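Cellar cooling, one handpump and a beer that goes flat by Sunday
Posted in: Pubs, Bars & Cellars
Tuesday, July 2, 2019

Florencia Cáceres

Hello all, hoping someone with more cellar sense than me can help. I took on a small bar in the spring (it's called Dadau, you won't have heard of it unless you live on our street) and we've got one handpump, which was the whole reason I wanted the place. I drank cask bitter for years on the other side of the bar and never once thought about how it got into the glass.

We buy from a little brewery called Brotari. Lovely people, lovely beer. I get a nine-gallon cask on a Wednesday, put it on the stillage straight away, vent it the next morning, tap it, and it goes on sale Friday teatime. Friday it's gorgeous. Saturday it's still good, a bit softer. By Sunday lunch it's got no life in it at all — no head, no sparkle, tastes like something you've left on the windowsill. I end up tipping the last third down the drain on Monday and it's breaking my heart, never mind the till.

What I've tried so far. I've cleaned the line every week with the purple stuff. I've swapped the sparkler for a tighter one, which gave me a nicer head on Friday and made no difference by Sunday. I've had the brewery send a different batch. I've checked the cellar thermometer and it says 12 most days, though it does creep up when the glasswasher has been going, as that backs on to the same wall. In the hot spell at the end of last month it said 16 and I just shut the door and pretended I hadn't seen it.

One more thing which may or may not matter: the chap who had the place before me told me to leave the soft peg in the whole time so the beer "can breathe". I've done that religiously. Is that right? My mum's friend ran a pub and she pulled a face when I mentioned it but then the conversation moved on to her hip.

Any advice gratefully received. I'd rather not give up on cask, and I really don't want to go over to keg just because I'm doing something daft. Should I be buying smaller casks? Is it the cooling? I've had a quote for a new unit and it was £2,841 before fitting, so I'd quite like it not to be that!

cellarrat_tom

It's the peg. Hard peg in when you close. Sorted.

pintofmild

Second the above but also, 12 is fine for bitter and 16 isn't. If you can't afford a cooler, get a cask jacket and a cooling saddle, I got mine second hand for 200 quid and it's paid for itself. And move the glasswasher if you can.

Also don't buy nines for one pump in a quiet bar. Ask for pins.
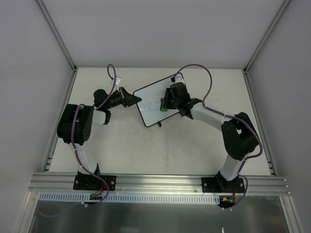
Mirjam Imhof
Cellar & Dispense Moderator

Hi Florencia, and well done for sticking with it — a lot of new places have one bad month with cask and the handpump ends up with a tea towel hanging off it for ever.

Tom has been a bit brief but he's right, the peg is your main problem. The soft peg is only for when the beer is lively after venting and for when you're actually serving. It lets gas out (and air in, as you draw the beer off). Once the fobbing has calmed down, knock a hard peg in and leave it there whenever the bar's shut. Before you open, take it out, listen for the little hiss and put a soft one in. If you leave a soft peg in from Thursday to Sunday the condition just wanders off through it all weekend, and by then you've also got a good deal of air sitting on top of the beer. The man before you wasn't being wicked, I think he only learned half of it.

Do change your soft pegs too. I use a fresh one whenever the old one looks clogged or has got beer all over it. They cost pennies.

On temperature, I'd like you to put a thermometer in a glass of water next to the cask and leave it there. Air temperature in a small cellar jumps about every time you open the door, and the one on the wall may be telling you more about the glasswasher than the beer. You're after 11 to 13. If the water says 12 on a warm afternoon you can put that quote in a drawer. If it's climbing, do what pintofmild did and look for a saddle and jacket before you spend the big money. Try the back room first as well, if there's any wall that isn't shared with something hot. And do all this before August if you can!

Now, the size of cask. A nine holds 72 pints, less what stays in the bottom. How many are you selling between Friday and Sunday night? If it's forty-odd, then no amount of clever pegging will make the rest lovely on Monday, and three days is as long as I'd want any cask on for. A pin is half the size and usually costs a bit more per pint, but it's cheaper than pouring beer down the drain. Some small breweries don't like filling them, so ring and ask nicely. When I ran the Urrutia I got mine from a brewer who swore blind he didn't do pins, right up until I said I'd take one every week.

The other route is a cask breather, which puts a blanket of gas over the beer at ordinary pressure as you draw it off. People get very cross about these on here (please don't start, everybody) but for one pump in a quiet bar they're well worth thinking about. Ask the brewery how they feel about it first, out of politeness.

Last bit. You said you put the cask on the stillage on Wednesday and vent on Thursday morning. That's fine. But are you tapping it straight after venting? I'd wait until it's settled down, then tap, then give it the rest of the time undisturbed. And draw off a small glass before you open on each day and taste it. Write down what you think. After a few weeks you'll know that beer better than you know your own family.

Let us know how the hard peg gets on, and what the water says.

Florencia Cáceres

Oh my goodness, thank you. I've been letting it out all weekend like a tyre with a nail in it! Hard pegs ordered. I've also just been downstairs with a glass of water and I'll report back tomorrow.

Forty-odd is a very kind guess, Mirjam. Last weekend it was 21 on the Saturday and fewer on the other two days. I've left a message for Brotari about pins. The lady at Camurar, the bar across the way, says she has a cask jacket in her shed that I can borrow if I don't mind spiders, so I'm going round after closing to have a look.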